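Asunto: Re: [celula-cocina] La muñeca derecha pierde el cero otra vez
Fecha: 12/12/2019

Hola a todos:

Contesto por partes, que el mensaje venía cargado y yo he tenido que leerlo dos veces, una de ellas sentado.

> Después de cambiar la mano por la pinza en el brazo derecho, el robot
> se queda corto en la cubeta pequeña. En el cajón del lavavajillas va
> bien. He repetido el cero dos veces y no cambia nada. ¿Reinstalo
> Wereck entero o hay algo menos drástico? En Hellasia me dijeron que
> ellos lo arreglan apagando y encendiendo.

Lo de apagar y encender también lo hemos probado nosotros, con mucha fe y 19 reinicios apuntados en el cuaderno. No reinstaléis Wereck. La última vez que alguien lo hizo perdimos los límites de par de los dos brazos y una tarde entera de enero.

Lo primero que miraría es el fichero de herramienta. La mano de dedos y la pinza no miden lo mismo, y Wereck sigue usando la última que se cargó mientras no se le diga otra cosa. Con el cajón abierto casi no se nota, porque entráis desde arriba y con sitio de sobra para una taza. En la cubeta se nota todo.

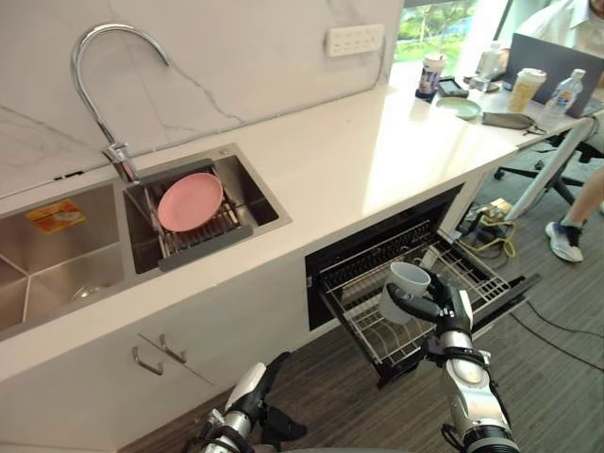

Grupo de Manipulación, Taller de Robótica Ilano

Nuestra rutina cuando cambiamos de efector es esta, y la copio tal cual del cuaderno, con sus rarezas:

1. Brazos a reposo y par fuera. Esperar a que suelten los frenos. Si no se oye el clic, no han soltado, por mucho que lo diga la pantalla.
2. Desmontar el efector y limpiar la brida con un trapo seco. Nada de alcohol en la junta.
3. Montar el nuevo y apretar en cruz, en dos pasadas.
4. Cargar el fichero de herramienta ANTES de dar tensión al brazo. En mayúsculas en el original.
5. Cero de muñeca, y luego del codo hacia arriba.
6. Cincuenta ciclos en vacío al 9 % de velocidad, con una persona al lado de la seta de emergencia y sin el móvil en la mano.

El paso 6 es el que se salta todo el mundo, yo incluido. Es aburridísimo. También es donde salen los tornillos mal apretados, así que vosotros veréis.

> Otra cosa: el cable de la muñeca me roza en el borde cuando giro.
> ¿Lo pego con cinta?

Con cinta, no. La cinta aguanta hasta la demostración y se suelta durante la demostración. Dejadle un bucle por fuera de la articulación, con holgura para el giro completo, y sujetad los extremos con bridas flojas. Si queda tenso en algún punto del recorrido, el error de posición os va a parecer de calibración y os vais a pasar el día persiguiendo el cero, que es lo que me huelo que está pasando. Probad a mover la muñeca a mano, sin par, de tope a tope, y mirad el cable en lugar de la pantalla.

Para comprobar el alcance usamos la esponja, que perdona los errores de altura bastante mejor que la loza. Punto de aproximación encima del escurridor, bajada lenta, y no se pasa a los platos hasta que la esponja baje siempre en el mismo sitio. Nosotros tenemos una marca de rotulador en el escurridor viejo; en el nuevo se negaron a dejarme pintar.

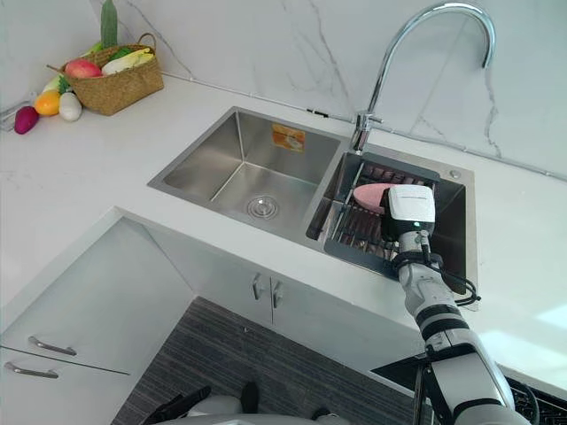

Brazo derecho con la pinza y la esponja, sobre el escurridor de la cubeta pequeña.

Mantenimiento, ya que preguntabais al final: la grasa de la muñeca la cambiamos a las 3000 horas. El manual de Vachon trae una tabla preciosa por articulaciones que no he conseguido que coincida con nuestros contadores, de modo que vamos por horas totales y dormimos tranquilos. Las yemas de la pinza, cuando brillan. Si brillan, resbalan.

Y por favor, apuntad en el cuaderno qué efector lleva cada brazo. El cambio de esta semana me lo encontré yo al arrancar, con la herramienta anterior cargada y el brazo derecho convencido de que tenía dedos.

Si después de todo esto sigue quedándose corto, mandadme el registro de Wereck, el de la muñeca y no el general, que pesa una barbaridad y no dice nada.

Un saludo

--
Para daros de baja de celula-cocina, escribid a la lista con la palabra BAJA en el asunto. En el asunto, no en el cuerpo.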